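07/12/2025

**Deck pours finished at Sendau interchange bus depot**

Costache has finished the last of the suspended slab pours at the Sendau bus depot, a two-level reinforced concrete building on the former rail siding at the north end of town. Formwork under the final bay is due to be stripped once the seven-day and 28-day cylinder results are in.

The depot has a ground-floor maintenance hall with 29 bus bays and an upper deck for staff parking and electrical plant. Columns are set out on an 8.4-metre grid, with band beams running the short way across the building. The maintenance hall floor is a 400 mm slab on ground, thickened under the hoist positions and laid over a compacted crushed rock base. Below that, bored piers carry the column loads down through fill left over from the siding works.

The original design called for driven piles. The change to bored piers was made after test pits in the western half of the site found old brick footings and a disused stormwater culvert. The culvert was grouted up and the drainage line moved outside the building footprint, which added to the excavation program but left the column grid unchanged.
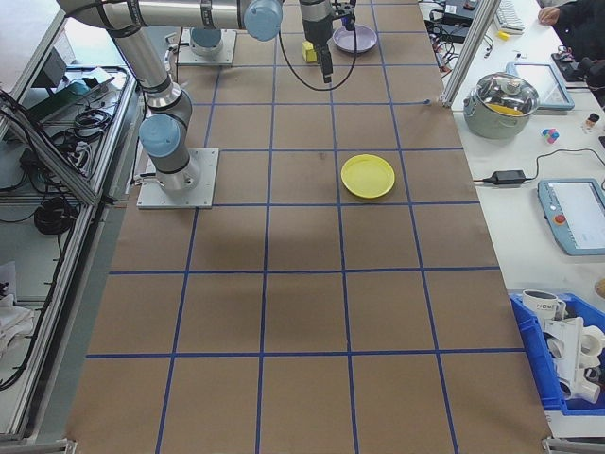
Precast wall panels were made at the Ikden yard and brought in by road. Each panel is fixed to cast-in plates at the slab edge, with a 20 mm joint between panels filled with fire-rated sealant. The southern elevation has been left open at ground level for bus entry and will be fitted with high-speed doors. The panels on that side stop at the underside of the upper deck.

Vukis holds the mechanical and electrical package. Its crews have started on the exhaust risers and the main cable trays in the eastern half of the hall. Conduits for future charging units were cast into the slab at every bay, although only the first row will be wired under the present contract. The substation enclosure sits on the upper deck, behind a 100 mm kerb that keeps surface water away from the switchgear.

Roof steel over the plant area is being fabricated off site. The canopy on the street side will be lifted in sections, and the kerb lane on Siding Road will be closed during those lifts. A speed limit of 40 km/h applies past the site entrance until the crossover has been sealed.

Remaining work includes the wash bay, the oil separator, line marking and the staff amenities fit-out. The temporary bus stand on the eastern side of the interchange stays in use until handover.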